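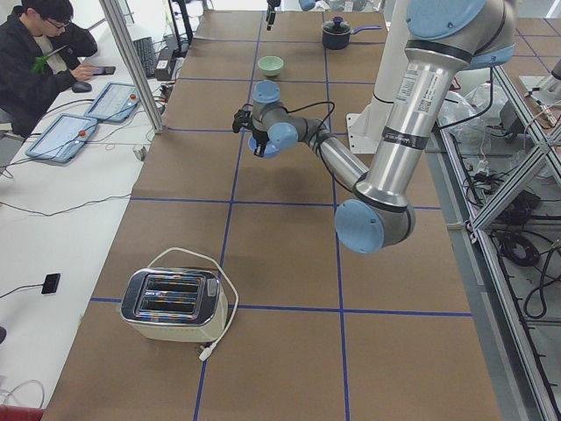 Jianhua Shen thinks the Saturday market in Skutari should have made its tables smaller years ago. "A person with two jars of honey does not need three meters," Shen told the market office this week, and the office seems to agree. From next spring, a seller can rent a part of a table and not the whole table.

The change was announced on Nov 4, 2023, together with the new prices. A full table in Dewan Hall stays at 40 dollars for the day. A quarter of a table will be 3 dollars for the first visit and 12 dollars after that. The market has 46 tables, and 23 of them will be shared.

Until now, small sellers had to find a partner by themselves or stay at home. Many of them grow herbs or bake only on weekends, and the full price was more than they could earn before noon. The office received letters about this already in May, but the rules could not be changed in the middle of the season. 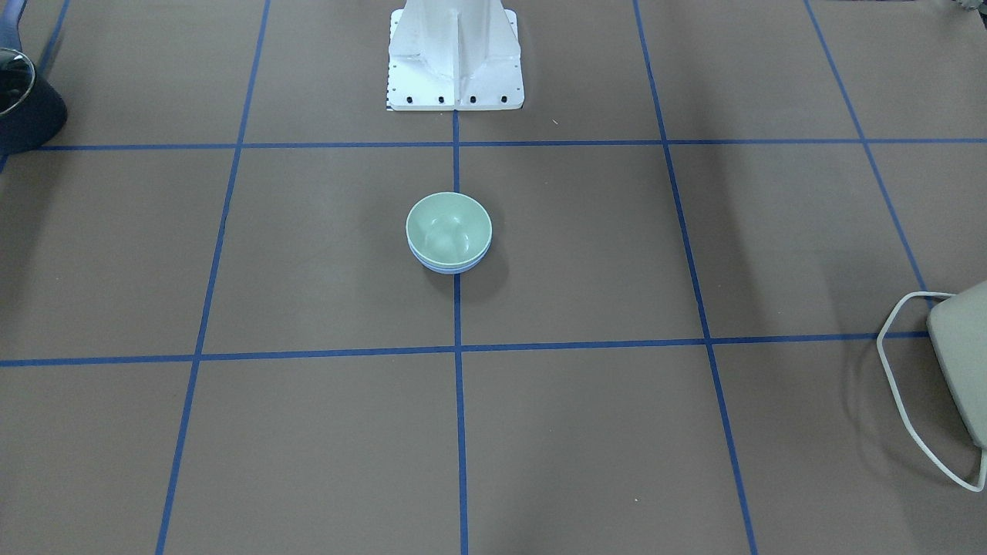
What sellers should know

Requests for a shared table are open now at the market office on Clunarent Street. The form asks what you sell, if you need electricity, and if strong smells are a problem for you – soap and cheese were not happy neighbors last winter. Places are given by the order of the forms. Sellers with hot food must still take a full table.

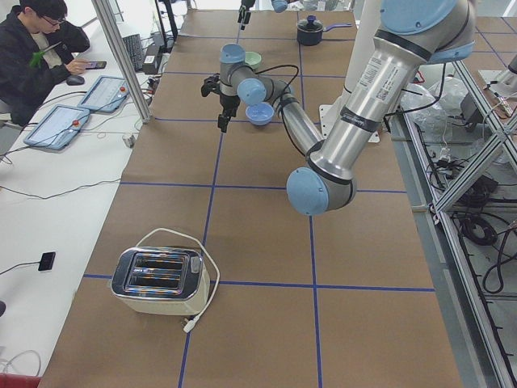

The most common question at the office is how to keep neighbors from growing into each other's space. Sellers at the smaller Brirer market have tried flower pots and pieces of wood, and both were moved before lunch. Skutari will use lines. Brown paper over the table with strips of blue tape, lengthwise and across, gives rectangles that everybody can read from the other side of the aisle. The seller must bring nothing for this, but please do not put goods on the tape. The paper will be changed after each market day, and used paper goes to the blue container behind the hall.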